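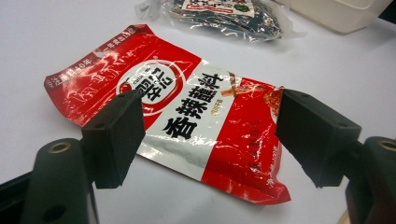
Spicy dipping seasoning (香辣蘸料), red and white foil sachet, on a white tabletop.

Staltavora: dry seasonings, sachets

Sachets from the dry goods drawer, catalogued by Soon-im Cha. The drawer holds 281 entries, sorted by use: dipping, soup base, marinade, pickling. Entries are filed under the name on the front of the packet, in the original script, with a short English gloss. Liquid sauces are kept on a separate page.

Notes on this entry

Name: printed in large black characters down the white central band. The ends of the sachet are red.
Filed under: dipping, dry, hot.
Use: 2 teaspoons in a shallow dish, served beside grilled meat, boiled potatoes or firm tofu. It can be let down with a little hot oil for noodles.
Storage: flat, away from the hob. Once opened, decant into a lidded jar and use within 6 weeks.

Related pages: Hurnine (soup bases), Zarnau (pickling spices), Son (marinades).

Corrections to glosses are welcome. Please quote the characters as printed and keep messages under 400 words. The next group of entries, soup bases L to P, goes up in August.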